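Dos pinzas paralelas para coger un cubo por el borde, ¿goma blanda o dedos rígidos?

Preguntado por Leandro Ibarra
6/13/25
Etiquetas: pinzas, bimanual, agarre, cámara de cabeza
Visto 558 veces

Buenas. Voy con prisa, perdón por el formato.

Tengo dos brazos iguales, montaje bimanual, cámara en la cabeza. Estoy comparando dos juegos de dedos para las pinzas: los que venían de serie (Plenov, rígidos) y unos con funda de goma que le compramos a Carretero. Tarea: levantar un cubo de plástico con basura dentro, una pinza a cada lado, y pasarlo de una silla al suelo.

Con los rígidos el borde del cubo se me gira. Con la goma agarra mejor pero al soltar se queda pegado y arrastra el cubo unos centímetros. He probado a bajar la fuerza al 60 % y nada, al 90 % deforma el borde.

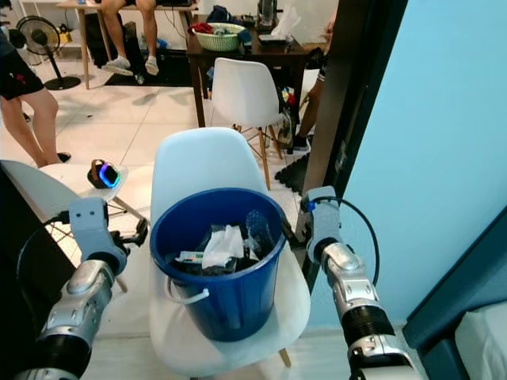

Agarre a dos pinzas junto al borde del cubo azul, sobre la silla blanca.

El asa no la uso, cuelga por delante y la cámara la ve fatal, es blanca y fina y debajo tiene la silla blanca tambien.

Preguntas:
- ¿merece la pena seguir con la goma o tiro por dedos rígidos con ranura?
- ¿control de fuerza o de posición para esto? Ahora mismo posición en los dos brazos.
- ¿alguien usa cámara de muñeca ademas de la de cabeza? Desde arriba no veo si el dedo interior ha entrado bien, con papeles y bolsas dentro menos todavía.

Gracias

3 respuestas

Carmela Tejada
Respuesta aceptada

Tu problema no son los dedos, o no solo. Dos brazos en posición pura cogiendo el mismo objeto rígido = se pelean entre ellos. Cualquier error de calibración entre las bases se convierte en fuerza sobre el cubo y el borde gira por donde puede.

Yo haría esto:

Un brazo manda, en posición. El otro en impedancia, blando en el eje que une las dos pinzas y más duro en vertical. Si tu controlador no lo permite, al menos limita la corriente del segundo.

Fuerza de cierre: baja mientras te acercas, sube cuando hay contacto en los dos lados, y sube en los dos a la vez. Si uno cierra 3 décimas antes ya te ha movido el cubo.

Para soltar con goma: abre primero y espera antes de retirar. Y retira hacia arriba siguiendo la pared, no hacia fuera. Lo del arrastre casi siempre es que abres y retiras en el mismo movimiento.

Dedos: con borde enrollado grueso, como el tuyo, rígido con ranura. La ranura abraza el rollo y ya no depende del rozamiento. Los nuestros son impresos, con una tira de goma fina solo en el fondo. La funda completa la quitamos, se ensucia y al mes agarra distinto, así que las comparaciones no te valen.

Cámara de muñeca: sí, una al menos, en el brazo que manda. Ojo con el cable al girar la muñeca, déjale más bucle del que crees.

Eusebio Barroso

goma siempre. Nosotros llevamos los dedos de Ollbridge y cero problemas, pero con cajas, cubos no hemos probado

Lucía Rivas

De acuerdo con Carmela en lo del control, en los dedos no tanto. La ranura va muy bien si entras alineado, si llegas un poco torcido el canto de la ranura se monta en el borde y es peor que el dedo plano. Con teleoperación nos pasaba cada dos por tres. Acabamos con ranura ancha en V, se autocentra algo.

Otra cosa, prueba con el cubo lastrado siempre igual. Papel y una botella vacia pesan nada, y cada vez que lo llenas cambia el reparto. Para comparar dos juegos de dedos mete un peso fijo en el fondo, y luego ya la basura. Si no estás midiendo el relleno.

Y apunta los fallos por tipo (gira, resbala, se pega al soltar). Un solo porcentaje de éxito no te va a decir cuál cambiar.

Comentarios

Leandro Ibarra: Gracias a las dos. Puesto el brazo derecho en impedancia y el giro con los rígidos baja muchísimo. Lo de abrir y esperar, tambien. Me falta imprimir la ranura en V, ¿qué ángulo usais?

Lucía Rivas: 90 grados. Con 60 se nos quedaba enganchado al salir

Leandro Ibarra: ok, pruebo y pongo los números en julio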